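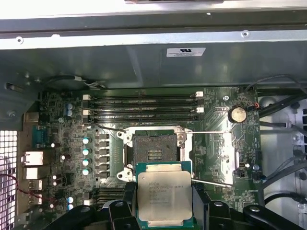

Xeon in the fingers, socket open, both levers released.

Thursday, late, back bench at the Zemach workshop

Good night on the teardown cell! The CPU has been the part I kept putting off, because everything else in these towers forgives you a little and an open LGA socket forgives you nothing. So tonight was only about the chip: grip, lift, tilt, approach, stop. I'm writing it up while I still remember which changes I made on purpose.

Where things stand. The new finger pads are on. They're the Escobedo pattern with the lip shaved down, so they can get under the edge of the heat spreader without dragging on the bracket. The wrist camera offset has been redone and saved as its own file (please don't overwrite the old one, the memory routine still reads it). Closing force for the chip is down to 15 percent of what we use on the DIMMs, and I like it there. At the old setting the pads bowed and the chip crept toward the left finger every time I closed.

Ran the approach by hand first, with the pendant, at the slowest jog speed. Then from the Vumuneo script, same speed, with a pause before each move so I could get my face down there and look. The pause is ugly and I'm keeping it.

What bothered me was rotation. If the chip goes into the grip a hair off square, the fingers don't correct it, they just hold it faithfully crooked all the way to the socket. I lost most of an hour thinking the camera offset was wrong again. It was the grip. Added a light open-and-reclose after first contact, and the script is now up to 193 lines, most of them comments to myself.

Also wiped down the pads between runs. Old thermal paste gets on everything and it is slicker than you'd think. There's a box of lint-free wipes under the bench now, use them up, I'll buy more.

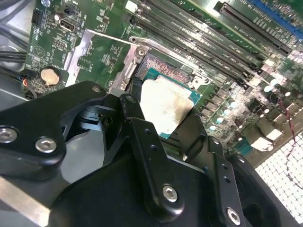 Can the arm work the load lever as well as the chip?
On our setup I'd keep the lever a hand job for now. It has to be pushed down and slid sideways to clear its hook, and it springs up when it lets go, so the fingers need a compliant move we haven't written yet.

I do want to get there, though. I've been sketching a little hooked fingertip that could ride on the outside of the right finger and stay out of the way the rest of the time. If anyone has spare time on the printer, the sketch is in the Ondum folder, version 7. Versions before that have the hook facing the wrong direction, which I noticed only after printing one. It makes a decent bag clip.

Fixture plate next. I moved the part positions into one table at the top of the script, so a shifted plate means changing one origin and leaving the rest alone. Should have been like that from day one. The tower itself still gets located by eye, against tape marks, and that's the weakest link in the whole cell. A pair of corner stops bolted to the bench slats would fix it. I have the extrusion, I need T-nuts. 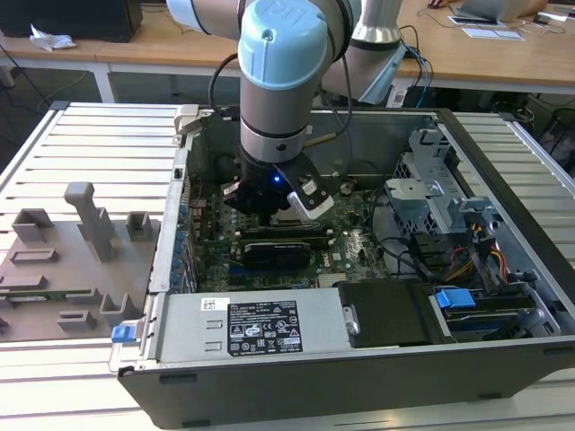
Arm over the Dell tower, fixture plate to the left.

Cable notes: the loops off the arm want to be shorter. When the wrist turns past its halfway point they sag toward the back of the case, and I don't want one catching on a bracket. Two hook-and-loop straps on the forearm link should do it. Leave enough slack for the wrist to come all the way around, please, I measured that the hard way last winter.

Next session:
— strap the cables
— corner stops, if the T-nuts show up
— rerun the chip approach with a deliberately crooked start and see how much the reclose can pull back
— try the memory routine with the new pads before trusting them for both jobs
— back up the script to the shop drive

The reclose trick has me really excited. It's such a small motion, and it might save us building a whole centering nest for the chip. Want to try it on the DIMMs too.

Shut down at the pendant, pads wiped, air off.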